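3.2 Panel sessions and what visitors asked

Two panels ran on the main day of the Willura doll meet in December. The first was on face painting, the second on buying secondhand. Both were in the side hall, both started late. Samran Inthanon moderated the first and took notes at the second, and most of this section comes from those notes plus the question cards handed in at the door. We got 117 cards back. Some were blank or had only a name on them, we kept these in the total but they are not used below.

The question cards were short - one line, sometimes one word ("eyelashes?"). Coding was done twice by the same person with a gap between, so no agreement score, see limitations. Where a card asked more than one thing the first question was taken.

Face painting drew the most cards, 48. Nearly all were practical. Which sealant, how many coats, how to take off an old face without staining the resin. Very few asked about style or about the artists' own work, which suprised the panelists, who had brought slides of finished heads and ended up skipping most of them. One artist told the room she had expected to talk about color and spent the hour on brushes. Owners of Kamolrat heads asked about yellowing in particular. Answers differed and the panel did not settle it - one said keep out of sun and accept it, another sands lightly before every repaint.

The secondhand panel was quieter. Fewer cards, longer talk. Trust came up again and again: how to know a head is a real Rullirus casting, what to do when a seller stops writing, whether a missing certificate should bring the price down. Collectors with many dolls tended to say paperwork matters less than photos of the neck opening and the inside of the headcap. Newer collectors did not agree, and a couple of them said so from the floor. We think this split is worth more attention than we can give it here.

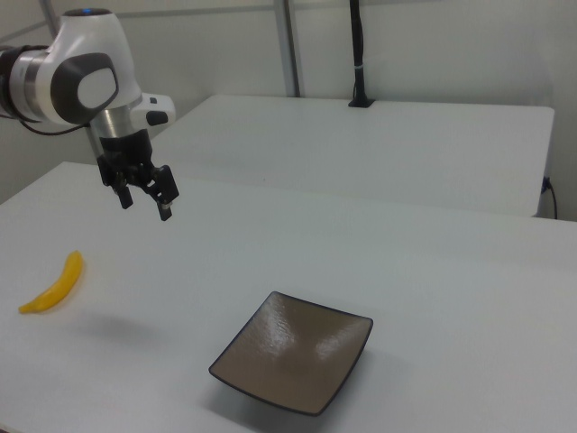
Figure 2. White robotic arm with a black parallel-jaw gripper over a white table.

3.3 Newcomers and returning visitors

Returning visitors came for people. First-time visitors came for the dolls, or for one specific doll. Rough split but it held up in nearly every conversation noted. Returning visitors skipped parts of the sales floor and went straight to the tables where friends were sitting, with dolls already out and dressed. Several had sewn outfits for someone else's doll and brought them as gifts.

First-timers moved diffrently. They walked the whole floor before talking to anyone. Asked if they had been to a panel, many said they thought panels were for exhibitors only, the printed program did not make this clear. Fikov, the small meet held in the same town, prints "open to all" next to each session, and visitors who knew both events brought this up without being asked.

Handling rules were the other sore point. Returning visitors know to ask before touching, newcomers mostly knew too but were unsure who to ask when the owner had stepped away. Signs on the tables varied - some owners wrote their own, some had none.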